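Why Do Things Get Scratched?

Look closely at an old lunch box, a phone screen or the floor by your front door. You will find scratches and scuffs. Most of them were made by everyday things rubbing together. This page explains how that happens.

What is a scratch?

A scratch is a tiny ditch. It forms when something hard is pushed along something softer. The hard thing plows some of the softer material out of the way, a bit like a stick dragged through wet sand. Scientists call the way surfaces get damaged by rubbing "wear."

Hard and soft

Scientists have a special meaning for the word hard. A hard material is difficult to scratch. Diamond is the hardest natural mineral, and talc is so soft that you can scratch it with a fingernail. Glass is harder than a copper coin, so the coin will not scratch it. A grain of sand often will – many sand grains are made of quartz, and quartz is harder than ordinary window glass. 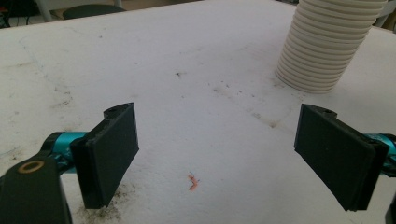

Scuffs are a little different from scratches. A scuff is a wide, shallow mark, and it can be made in two ways. Sometimes the surface loses a thin layer. At other times, something softer rubs off and leaves a smear, the way a rubber shoe sole leaves a black streak on a gym floor. Pale surfaces show dark smears very well. A white tabletop like this one, slightly scuffed, may have both kinds of mark. A smear can often be wiped away, but a ditch stays.

Why does dust matter?

House dust looks soft, but it can have tiny grains of grit in it. If you wipe a dusty table with a dry cloth, you may drag the grit along under the cloth. A damp cloth picks up more of the grit and holds on to it.

Iraís Tlapale looks after the furniture at the Druswood museum. She uses a soft brush first and a cloth second. The oldest table there has 58 scratches on its top, and she has drawn every one of them on a map. Each September she checks the map to see if there are any new ones.

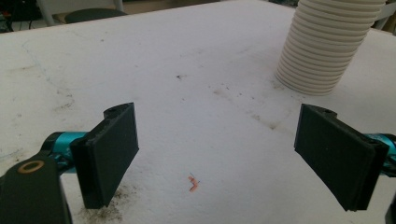 Museums do not always want to remove old marks. Scratches can show where people sat, wrote or put down their plates, and sanding them away would take that story with them.

Try it yourself

You will need an old candle, a plastic spoon and a copper coin. Ask an adult before you start.

Press your fingernail gently into the candle, then drag it. Do the same with the edge of the spoon and the edge of the coin. Next, try to scratch the spoon with your fingernail, and then with the coin. Write down which things left a mark – and rub each mark with your thumb to see if it comes off.

Words to know

Grit: tiny, hard pieces of sand or stone.
Quartz: a hard mineral found in many kinds of sand.
Wear: damage caused by rubbing.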